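The Winter I Played a Farming Game Like It Was a Job

I have been meaning to write about Gelora for a good long while now, and I keep putting it off because every time I sit down to do it I open the game "just to check something" and then it's midnight and I've replanted an orchard. So tonight the laptop with the game on it is in the other room, the kettle is on, and I'm going to get this done.

If you've never played it, Gelora is a small village-and-farming game where you inherit a run-down valley from an aunt (it's always an aunt or a grandfather in these things, isn't it?) and slowly put it back in order. You plant, you fish, you fix the bridge, you get to know the neighbors. I came to it after years of mostly playing strategy games, the kind where you spend a whole evening moving little armies around a map and go to bed feeling tense. My friend Farzana Kiani gave it to me for my birthday with a note that said "please calm down," and I put it off until December, when I had two weeks at home and a cold that wouldn't leave.

Well! By New Year's I had 56 hours in it.

What got me was the pace of the first season. The game gives you very little. You have a hoe, a handful of turnip seeds, and a shed with a hole in the roof, and it takes most of the spring before you can afford to do anything ambitious. I've seen people complain about this on the forums, and I do understand it, but I loved having so little to look after. Every morning I'd water my sad rows, walk down to the dock, talk to the ferryman, and come home. When the first turnips came up I took a screenshot and sent it to Farzana, who wrote back "wait till you get goats."

She was right about the goats. I'm not going to go on about the goats, except to say that mine is called Biscuit and she gets into the pond whenever I leave the lower gate open, and the lower gate is on the way to everything.

The part I really wanted to talk about is the tailoring, which came in with the second big update and seems to get left out of all the reviews. There's a shop at the north end of the village, and once you've repaired the loom you can make your own clothes, curtains, tablecloths, flags for the harvest fair, all of it. You grow the flax, you spin it, you grow or gather whatever you need for the dye, and then you lay the cloth out and cut it yourself on a little grid. It's fiddly. The first shirt I made had one sleeve noticeably longer than the other, and my character wore it for an entire in-game year out of loyalty.

The dyes are where the time goes. There are 100 of them in the color book, and they don't just sit in a menu waiting for you. The yellow ones are easy enough, you can get most of those from weeds. The reds need a root that only grows up past the quarry. The blue-greens, which I wanted more than anything, need a shell from the far beach and a fair bit of trial and error with the pot, and I ruined batch after batch of perfectly good flax getting there. Sorin Olteanu, who I've been gaming with since we were both in college, told me I could look up the recipes and be done in an evening. I told him that wasn't the point, and he said that I'd said the same thing about the lockpicking in another game and had then cried. (Fair.)

I finally got my teal a little after two in the morning, and I made it into a scarf.
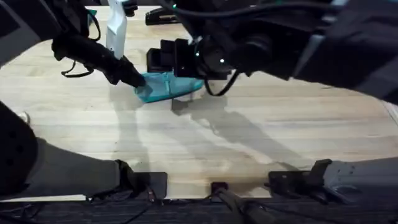

Teal, my favorite color in any game.

After that I went a bit overboard. Everything in the farmhouse got recolored, including the goat's blanket, and I sold enough tablecloths at the fair to come home with 1406 coins, which was more than I'd made from vegetables all summer. I suspect the prices are a little off, and a patch may well fix it someday, so if you're thinking of becoming a textile baron I'd get moving.

It isn't a perfect game, and I don't want to pretend it is. The fishing is dull. The inventory is too small for far too long, and the chests don't talk to each other, so you end up running back and forth across the yard hunting for one spool of thread. The villagers repeat themselves once you're into the second year, too. I'd grown so fond of the ferryman that it made me sad the first time he gave me the same speech about the tides. Farzana says there's a mod that adds new lines for him, and I may try it once I've finished the west field.

I've also been told by Anum, over in the comments on my last post, that I should play Nirnel next, as it has a similar crafting system and a proper winter. I've got it on my wishlist and I'll wait for a sale. In the meantime, if any of you have worked out how to get the deep violet without using up the whole jar of berries, please leave me a comment, I'm down to my last three and the bush won't fruit again until fall.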